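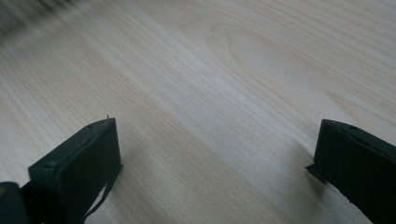
*Bois clair à fil fin, finition mate.*

# Huiler un plateau de table en bois clair

La méthode vaut pour un plateau brut ou déjà huilé. Sur un meuble verni, il faut d'abord retirer tout le vernis, et c'est un autre travail.

## Matériel

- papier abrasif grain 100, puis 150 et 240
- cale à poncer
- aspirateur avec brosse souple
- huile dure incolore
- chiffons de coton non pelucheux
- tampon blanc
- gants

Pour un bois pâle, prenez une huile additionnée d'un peu de pigment blanc si vous voulez garder la teinte. Une huile incolore réchauffe toujours la couleur. Faites un essai sous le plateau et laissez sécher une nuit avant de choisir.

## Poncer

Commencez au grain 100 seulement s'il reste des taches ou des rayures. Sinon, attaquez directement au 150. Poncez dans le sens du fil, à pression égale, sans insister sur les bords. Si le plateau est plaqué, oubliez le 100 : le placage se perce vite, surtout aux angles, et cela ne se rattrape pas.

Passez un chiffon à peine humide, attendez que les fibres se redressent et que la surface soit sèche, puis finissez au 240. Aspirez deux fois.

## Appliquer l'huile

Remuez bien le pot, le pigment se dépose au fond. Versez une petite quantité et étalez-la au chiffon, toujours dans le sens du fil. Le film doit rester très mince.

Au bout de quinze minutes, regardez la surface en lumière rasante. Les zones mates ont tout bu : remettez-y un peu d'huile. Ensuite, essuyez tout l'excédent avec un chiffon propre. Une huile mal essuyée reste collante pendant des semaines.

Laissez sécher vingt-quatre heures, frottez légèrement au tampon blanc, dépoussiérez et passez la deuxième couche de la même façon.

**Attention :** les chiffons imbibés d'huile peuvent s'enflammer seuls. Mettez-les à tremper dans l'eau ou étendez-les à plat dehors, jamais en boule dans une poubelle.

## Séchage et entretien

La table supporte un usage léger après deux jours. Évitez l'eau et les plats chauds pendant une semaine.

Pour le nettoyage courant, un chiffon humide et un peu de savon neutre. Pas de vinaigre, pas d'éponge abrasive. Repassez une couche fine quand l'eau ne perle plus.

Maxence Baudry, mis à jour le 1er février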